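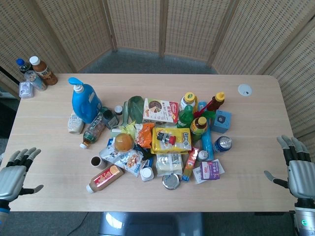
Household goods and food should not share a carton at any stage of sorting, according to one reader who wrote to Nirkirum after last month's notice on mixed donations, and the pantry service has now adopted much the same position. The reader said a leaking pump bottle had spoiled a full bag of rice and two packets of biscuits, and asked why detergents were still being tipped out with everything else.

Revised sorting instructions took effect at the Saithong depot on September 15, 2022. They cover all mixed lots received from drop-off bins, including groceries, bottled drinks, snack foods, cleaning products and small household items.

Under the earlier procedure, a mixed lot was emptied onto one table and sorted by destination shelf. Cleaning products were taken out when the sorter reached them, which could be near the end of the lot. The revised procedure puts them first. Laundry detergent, dish liquid, bleach and any other product in a pump or trigger bottle are removed before food is handled, wiped down and stood upright in a lined tub.

Bottles of drink form the second pass. Caps are checked by hand for tightness and the bottle is inverted for a few seconds over a tray. A bottle that weeps is discarded. Tea, juice and soft drink go into the same crate provided all are shelf-stable. Glass is kept apart from plastic and cans.

Boxes, pouches and snack packs are handled last. Cartons with crushed corners are accepted if the inner bag is sealed. Pouches are pressed lightly along the seam. Cans are rejected for dents on the rim or side seam, for bulging at either end and for rust that does not wipe off.

Toys, figurines and other loose items found among groceries are placed in a separate box and forwarded to the Meltis shop, where they are priced with general stock. Plastic bags are emptied, flattened and reused for outgoing parcels if clean.

A trial of the new order ran at the depot through August. It covered 194 mixed lots, of which 37 contained at least one leaking container. In 7 of those, food had to be thrown out. Average sorting time rose by nearly 2 minutes a lot, most of it spent on the cap check. The depot has kept the check and dropped a proposed second wipe-down of cans.

Lots are limited to what fits on one table without stacking against the edge. Anything over that stays in the bin until the table is clear.

The Rusell depot will move to the same procedure once its shelving has been relabelled. Until then, mixed lots left at Rusell will be sorted under the old instructions, and donors are asked to bag detergents and other cleaning products separately and tie the bag closed. Opened food, home-filled bottles and products without a readable label are not accepted at either site.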